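Pranato Support Desk
Ticket 2349
Subject: Right arm hesitates over the target, then the planner gives up
Opened by: Deolinda Frade
Assigned to: Nilton Marulanda
Component: Henao planner, bimanual mode
Status: Resolved, follow-up open

Deolinda Frade wrote:

Hello all, and thank you in advance for your patience, as this one is going to take a bit of explaining. We run two arms on one rail, with Henao doing the planning and Zundetti doing the perception, and our task is putting mugs on coasters. It has been a lovely, dependable setup for us. Since we moved up to the new planner release, though, the right arm goes out over its coaster quite happily, stops there, and then sits thinking until the planner times out with "no valid pair plan". The left arm waits politely the whole time. If I run either arm by itself the same targets plan straight away, so I don't believe it's a reach problem.

What I've tried so far: restarted both controllers, cleared the planning cache, and redone the hand-eye calibration for both sides (which took most of my morning, but the numbers came out well). I also put the timeout up from 2 seconds to 20. It still fails, only more slowly!

Nilton Marulanda wrote:

Hello Deolinda, and thank you for such a careful write-up, it saves us a good deal of back and forth. The fact that each arm plans well alone makes me think of the shared collision world, where each arm is treated as an obstacle for the other. Could you send me the planner log with the verbose flag on, and the scene export from just before a failure? I'd also like to know whether you have changed the padding setting, even slightly and even some time ago.

Deolinda Frade wrote:

Log and export attached. I haven't touched the padding myself, but I asked Orlando Pacheco, who looked after the configuration before me, and he remembers raising it when the cables were first rerouted along the arms. He thought 18 mm, and the file agrees with him.

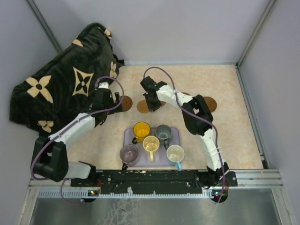

I also turned on the overlay that draws the padded shapes, and the padding round the cable on each side is much fatter than I expected. With both arms out over the coasters the two shapes very nearly meet. I couldn't swear they overlap, as the overlay is rather coarse, but it gave me a bit of a fright.

Nilton Marulanda wrote:

That was just the thing to look at. I've been through your log with Amparo Zapata, who wrote most of the pair planner, and we're both fairly sure what is going on. The old release applied the padding once per pair of bodies. The new one applies it to each body, so your 18 mm is being counted on both sides of the gap. Your cables are modelled as wide capsules to begin with, and with the extra on top there is no room left for the second arm's approach. The planner is telling the truth about the world it has been given, poor thing, but the world is too crowded.

Please could you do the following, in this order:

Stop both arms and take a copy of your present configuration.
Set padding_mode to "pair" in the planner section.
Leave the padding value as it is for now.
Put the timeout back where it was.
Reload the scene and run the pair task at low speed, with a hand near the stop button.

Deolinda Frade wrote:

Done, and what a relief – every pair plan in the test list went through on the first try, and I ran the list again after lunch to be certain. The arms keep a sensible distance from each other. I've left the speed low for the rest of today all the same.

One small grumble, kindly meant: the release notes do mention padding, but only under "internal changes", and I'd never have gone looking there.

Nilton Marulanda wrote:

A very fair grumble, and I've passed it on. Amparo is adding a start-up warning for anyone who brings an old configuration file across without padding_mode set, and Ulises Cabrera will move the note to the top of the upgrade page. The warning should be in the November release. I'll keep the follow-up open under your name until then, so you'll get a message when it lands.

Ticket resolved 2022-08-20 by Nilton Marulanda.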